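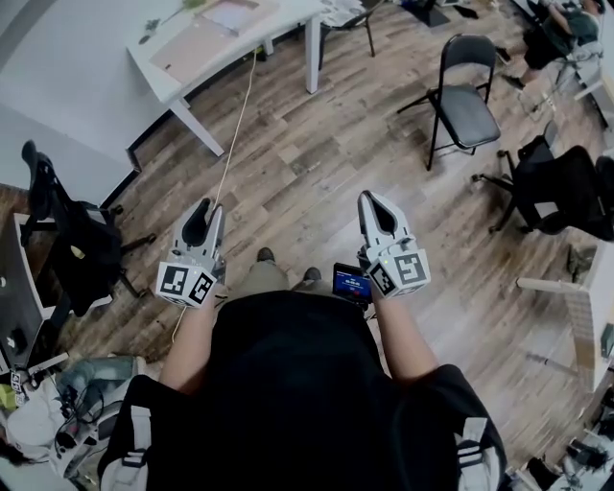
17th August

Tracking drops on the left gripper again. Writing this down properly because the last two entries both say "fixed" and I don't believe either of them.

What happened: partway through a run the left pose jumps sideways, sits there for a moment, then comes back as if it had never left. The recorder doesn't complain. The session gets saved as good, and you only find the jump when you replay it. Right side was clean all morning.

The May entry blames the lighting. I never bought that. Same lights for both hands, similar marker patterns on both cubes, and only one of them wanders off. Turned the lights down, turned them up, no change I would put my name to.

Second theory, from the Rorketti support page, is that the cube works loose on its mount. Checked. Screws tight, no play I can feel. Swapped the cubes left for right anyway. The fault stayed with the left hand, so the cube is off the hook, and so is whoever printed it.

That leaves the cable. The left gripper trails its lead over the floor toward the white table and I think we've been treating it as if it weighs nothing. Walk away from the table and at some point it goes taut. You don't feel it much, you just turn your wrist a little to give it slack. I did it without noticing until I watched myself on replay. Turn the wrist far enough and the marker faces swing away from where the tracker wants them.

Tried it on purpose. 11 runs with the cable as usual: 5 with a jump. Then the same moves standing close in with plenty of slack: 2 with a jump. Better, but two is not zero, and if the cable were the whole story I'd expect zero. So either I was still twisting my wrist or there's a second thing going on. Connector is my guess. Wiggling it by hand did nothing, for what that's worth (not much).

Also not impressed with the Kostedent filter. It's supposed to reject anything that moves faster than a hand can. It let every one of these through, and after the jump it smooths the path so it looks like a real movement. I'd rather have an ugly gap. Turned it off for now. If you turn it back on, write it here.

The part that bothers me: roughly 3,000 saved episodes went through with that filter on. The Howlader arm was trained on them. When it did its sideways lunge at the bin last week we put it down to a bad gripper calibration and recalibrated, and it hasn't lunged since, which proves very little given how few times we've run it. Until somebody has gone through the left-hand tracks, stay outside the tape when the arm is live and keep a hand on the stop. Yes, even for the slow demo.

Safety note while I'm at it. That cable is at ankle height when it goes taut and the person wearing the rig is looking at their hands. Chairs out of the way before a run, please.

To do:
Longer cable, or run it up the back and over the shoulder
New connector on the left side, then repeat the 11 runs
Script to flag jumps in the raw tracks, filter off
Ask Flemwood if their rig does the same. They said no in May but I doubt they looked at replays

Not closing this one. Left gripper is fine for practice, not for anything we keep.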